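Shoe racks and house slippers: your questions answered

5 min read

We get a steady stream of questions at Ololcombe about keeping slippers tidy near the front door or beside a favourite chair. The answers below cover the ones that come up most. They apply to open two-shelf racks in general, and where we mention the Sivcombe rack we say so.

Do I need a special rack for slippers?

No. Any open rack with a flat shelf will do. Slippers are wide and light, so a solid shelf suits them better than bars, which let a soft heel drop through. A raised panel along the back of the top shelf is useful if the rack stands away from the wall. 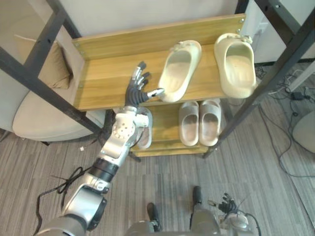 Cream slippers on the top shelf, light grey ones underneath, armchair alongside.

How wide should it be?

Measure your own slippers before you buy. Chunky slides with moulded soles take up more room than leather moccasins. The Sivcombe is 78 cm wide and we find that comfortable for a small household. If yours is larger, look at the Flivport, at 100 cm, or put the overflow in a basket.

Toes in or toes out?

Either. Toes to the back means you can see the footbeds and drop the slippers straight to the floor ready to step into. Toes to the front looks neater from across the room and makes it easier to tell one style from another. Pick one way for each shelf and stick with it.

Which pairs go on the bottom?

The ones worn least, or the kids' pairs, so they can reach them. Guest slippers can go down there too. Leave a gap on the top shelf for whatever is on someone's feet at the moment, otherwise the last pair home ends up on the floor.
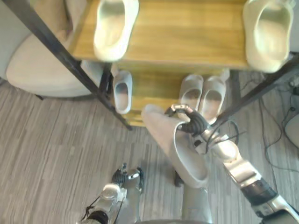

When you put a bulky slipper on the lower shelf, hold it by the heel and slide it in low. Coming at it from above tends to scuff the toe on the edge of the top shelf. Do one at a time if the space is tight – it's no slower in the end.

Can I stand the rack on carpet?

Yes, on a low pile. Thick carpet lets the feet sink unevenly and the rack will lean. Check it with a level after a week or so and tighten the screws if it has moved. On hard floors, stick felt pads under the metal feet.

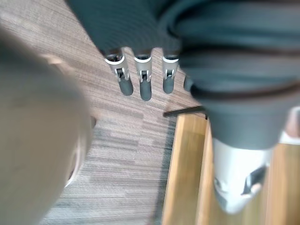
Carpet with a fine streak in grey, taupe and brown.

How do I clean the shelves?

Wipe them with a damp cloth, along the grain, and dry them straight after. Grit from soles is what marks the finish, so knock it off outside first. Don't use bleach or cream cleaners.

Should slippers be dry before they go away?

They should. Leave them somewhere airy overnight if they've been out to the bins in the rain. Foam slides can be rinsed in lukewarm water, but keep them off the heater as the soles may curl.

Can I fix things to the wood?

Light fittings are fine. Hold the part flat against the board, mark the holes in pencil and drill a pilot hole before you drive the screw. Keep well in from the edge, where timber is most likely to split. Anything heavy belongs on the wall.

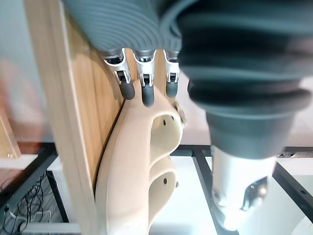
Mafalda Sampaio wrote in to say that a strip of masking tape over the pencil marks stopped the drill bit wandering on hers, and that she wished she'd done the same on the first board. She also asked whether the holes can be filled later. They can, with a timber filler close to the colour of the shelf, sanded lightly once it has set.

Do you sell spare shelves?

For the Sivcombe and the Flivport, yes. The older Chraibi rack has been discontinued and we have no parts left for it. Have your rack's width handy when you get in touch.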